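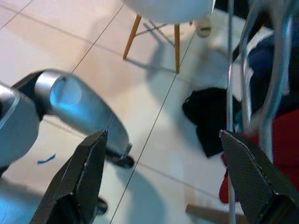
Stukora asked whether the recordings could be made by hand-guiding, with no second set of controls at all. They can, for one arm. With two arms and a soft garment the person guiding runs out of hands, so in this unit we use remote control.

Teaching by remote control

The operator moves a pair of leader arms and the robot copies them. Joint positions and camera views are saved together — one file for each attempt.

1. Start the recording before either arm moves.
2. Bring the garment and the hanger towards each other slowly. Keep both in view of the head camera.

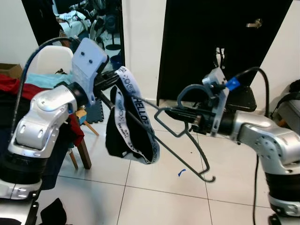

3. If a grip slips, carry on and try again. Mark the file as a retry.
4. Stop the recording with both grippers open.

Reading for June: the Memlow notes, sections on hand-guiding and on delay.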